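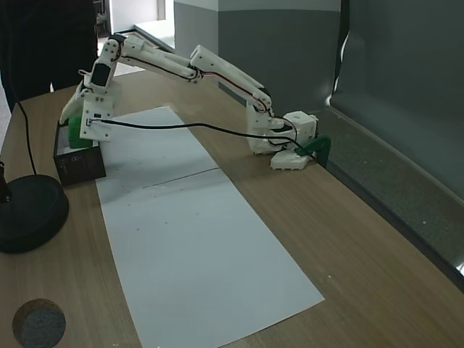 2 Setting up the Kindeo bench scale

100 shares
2 comments

This section covers placement, power, leveling, calibration and first weighing. It applies to the Kindeo bench scale with the standard steel pan. For the version with the draft shield, fit the shield after step 6 of "Leveling" and before calibration.

Maximum load: 2000 g, including any container. Calibration weight: 100 g, supplied in the foam tray with the feet.

CAUTION: The load cell can be damaged by pressure on the pan support even when the scale is switched off. Do not lift or carry the scale by the support.

Placement

1. Choose a rigid table or bench. Glass tops and folding tables are not suitable.
2. Keep the scale away from heating vents, open windows and direct sun.
3. Remove the red transit screw from the underside. Store it with the manual. The scale must not be shipped without it.
4. Set the scale down with the display facing the operator and leave a hand's width free on all sides of the pan.
5. Place the pan on the support and turn it gently until it drops into the notch.

Power

1. Connect the power adapter to the socket at the rear left corner.
2. Plug the adapter into a wall outlet. Do not use an outlet on the same strip as a motor, fan or heater.
3. Press ON. All display segments light, followed by the software number. Software 2172 and later supports the counting mode described in section four. Earlier software shows "no" when the MODE key is held down.
4. Leave the scale switched on for half an hour before leveling. If the scale has come in from a cold vehicle or storeroom, leave it for two hours.

Leveling

1. Screw all four feet fully in.
2. Find the round bubble level next to the display.
3. Turn both front feet outward by two full turns.
4. Adjust the left front foot until the bubble moves to the center line.
5. Adjust the right front foot until the bubble sits inside the ring.
6. Lower the rear feet until they touch the bench, then check the bubble again.

Note: Repeat the leveling procedure whenever the scale is moved, even along the same bench.

Calibration

1. Clear the pan and press ZERO. Wait for the stable mark (a small circle) to appear.
2. Press and hold CAL until the display shows "100".
3. Place the supplied weight at the center of the pan. Handle it with the cloth or with clean gloves.
4. Wait until the display stops flashing. Do not lean on the bench during this step.
5. Remove the weight. The display must return to zero.

If the display shows "Err 2", the reading was not stable. Check for drafts and vibration, then start again from step 1. If the error comes back three times, contact the dealer. Customers supplied through Vidmar should quote the serial number and the software number.

Calibrate once a week in normal use, and after any change of room. Record each calibration on the card inside the back cover — date, operator, reading after removal of the weight.

First weighing

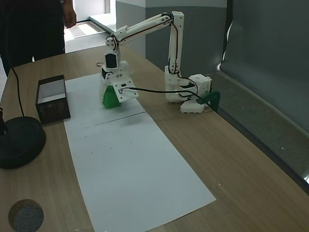
Small parts are weighed one at a time unless the counting mode is in use. Sort them before switching to grams, and wipe off any dust or oil. Parts waiting to be weighed are easier to keep track of on plain white paper, and the sheet can be lifted away afterward with any crumbs or filings on it. Use a fresh sheet for each batch. Paper must not be left on the pan unless it has been tared.

1. Press UNIT until "g" is shown.
2. If a container is used, place it on the pan and press TARE. Wait for the stable mark.
3. Place the part at the center of the pan or container.
4. Read the value when the stable mark appears.
5. Remove the part. With a tared container, the display returns to zero. With the container also removed, it shows a negative value — press ZERO to clear it.

CAUTION: Do not drop parts onto the pan. A load above the maximum is shown as a row of dashes. Remove it at once.

Note: Magnetic parts can pull on the steel pan and give false readings. Place them on an upturned plastic cup, tare the cup first, and compare two readings with the part turned over between them.

Revision notes

Leveling steps revised by Touran Sharifi. Magnetic parts note added by Ilir Krasniqi. Section checked on Tue 28 December.

Cleaning and storage are covered in section three.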